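The Table Room

When I came to Zidley I was put in the table room, and I stayed there for the whole of my working life until June of this year. The company rents tables for weddings, fairs and funerals. They go out white and they come back with wine on them, candle wax, gum, and sometimes the names of two people cut into the leg with a knife. We had 2000 tables. My work was to make each of them fit to go out again.

There were four of us then. We worked in pairs, one person on each side of a table, and you learned to know your partner by the hands. The woman across from me hummed when she did the joints of the legs. She did not hum at any other time. I never asked her about it, and now she is in the office at Grukamholm, where she answers the telephone, and I think that she does not hum there.

The arms came in winter. A man and a woman from Nerkberg brought them in long boxes and stayed with us until the snow was gone. They were polite. They asked us to show how we did everything, and they wrote it down, and they asked again. How hard do you press? I did not know how hard I pressed. I took the young man's wrist and pressed it, and he looked at my thumb for a while, and then he wrote down a number. I have often wanted to know what the number was.

By spring, two of us were left in the room. The other one was a boy who had been hired to look at the screen. He was a good boy and brought me coffee without being asked. My new title was "process guide," and I had a chair. In all the years before, there was no chair in the table room.

The arms learned slowly. They would take the edge of a cloth and let it go, take it and let it go, and I sat with my hands under my legs to keep them quiet. The manager had told me that I should not help. If I helped, he said, they would learn that somebody helps.
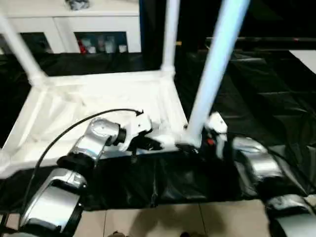

Both grippers at the table, with the black sheet on the floor.

I had put down the black sheet myself that morning, as I did every morning. It was the one job that remained mine from beginning to end. You hold the plastic by two corners and throw it up, and for a moment it stands in the air like a roof, and then it comes down wrong and you must pull it flat with your feet. I never got it flat. My mother, who washed floors at the hospital in Thân before we moved, would have been ashamed of my folds.

One afternoon the boy went to get his sandwich and I was alone with the machine. It was working near a leg. It stopped, and the light on the screen turned yellow, and I understood that it was waiting for one of us to tell it something. I got up from the chair. I went to the other side of the table, the side where the woman used to stand, and I put my hand flat on the cloth. The silver arm was so near that I could see my sleeve in it, bent and very small.

I pressed, as hard as I press. Then I began to hum. I am not a musical person and I did not know the whole song, only the part that belongs to the joints.

The boy came back and stood in the door with the sandwich. He looked at me and at the yellow light.

"Did it ask for you?" he said.

"It asked for somebody," I said.

He sat down and touched the screen, and the arm moved again. He did not write anything in the log. Later I looked, because I was worried, and for that hour there was only the usual line: one pause, cleared by operator.

In the last week we did 161 tables, and I signed for all of them. My signature became shorter every day. The manager shook my hand beside the lockers and said that the room would have been nothing without me, and he meant it kindly. He asked if there was something I wanted to take home. I think he was expecting me to say the chair.

I asked for one of the old brushes. He had to go and look for it. It was in a bucket behind the door, and its handle was worn thin on one side, where a thumb goes. I tried it with my own thumb on the bus, and it did not fit. It was hers.

I got off at the stop before mine and found the number of the Grukamholm office in my coat. It was ten minutes to five. I let it ring.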